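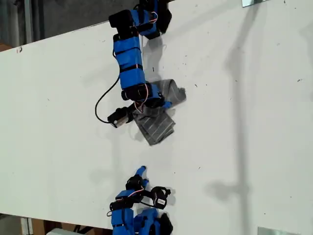

Page 3 of 16

The Slow Laundry Diary

12 November 2021

When I moved to this country I brought two suitcases, and one of them was half full of towels. My mother packed them. I told her that towels can be bought everywhere, and she answered that bought towels do not dry a person. At that time I laughed. Now I have lived here for 7 years, I have bought many towels, and I must write that she was right in a large part.

In my last entry I wrote about soap and hard water. A few readers asked me to continue with the things of the bathroom, so today it is towels, mats and small cloths, and why they become stiff like a board after one winter.

The first reason is too much detergent. I used the full cap for years, as it is drawn on the bottle. The water in Clorken is very hard, and the detergent stays in the loops of the fabric. You do not see it, but if you put a "clean" towel in a basin of hot water with nothing else, after some minutes the water becomes gray and a little slippery. I did this test with the green towel from my mother and I was ashamed.

Now I use one third of the cap. I also stopped completely with fabric softener. It makes the towel pleasant for the hand but it puts a kind of film on it, and then the towel only pushes the water from one side of your back to the other. 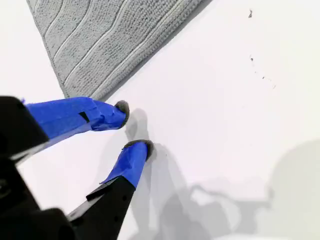 Mats are a different problem

A mat with a soft pile holds more water than a towel, and it lies on the floor, where the air does not move. Ours is washed every week, alone or with old towels, never together with anything that has a zipper. I shake it on the balcony before and after. The shaking after is the more important one, it opens the pile while it is still wet. Then it goes over the railing, and I turn it one time in the afternoon.

Mats with rubber on the back should not go in the dryer on high heat. I lost one like this in our first apartment on Zundel Street. The rubber came off in crumbs and I was picking it out of the filter until spring.

For drying in November I have no good solution. The balcony gets sun only until lunch. I put the rack in the hallway, next to the door of the bathroom, and I leave the small window open also when it is cold. My husband complains about the window. My husband also complains when the towels smell, so he must choose.

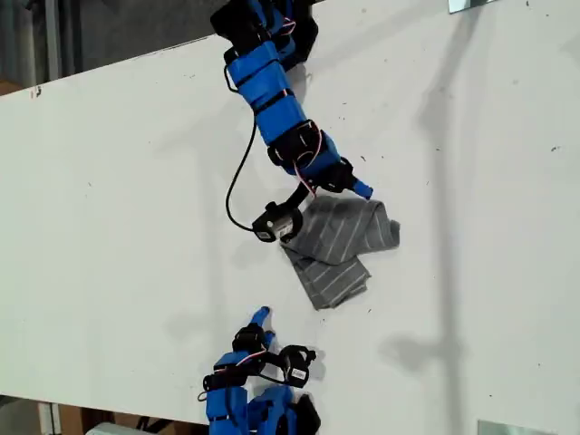 Small cloths and the bucket

For cloths I keep a bucket with a lid under the sink. Used ones go in, with warm water and two spoons of washing soda, and they stay for the night. In the morning I pour out the water and put them in the machine with the towels. I bought a packet of cloths from the Ditell shop near the station and they have survived this treatment well, but the color went out of the orange ones and it went into a pillowcase. Wash orange alone the first 3 times.

I fold the cloths in four and the towels in three. In my family the towels are always folded in three, with the edge to the wall, and I cannot explain it but when I see one folded in half I have to take it down and do it again.

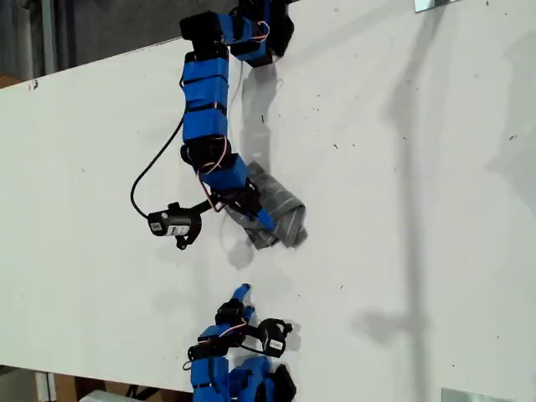

Blue on white.

Next time I want to write about wool, and about the gray blanket which I made smaller by mistake. If you know a way to make a blanket big again, please leave a comment. I have read already the one with hair conditioner, and I tried it, and now I have a small blanket with a very nice smell.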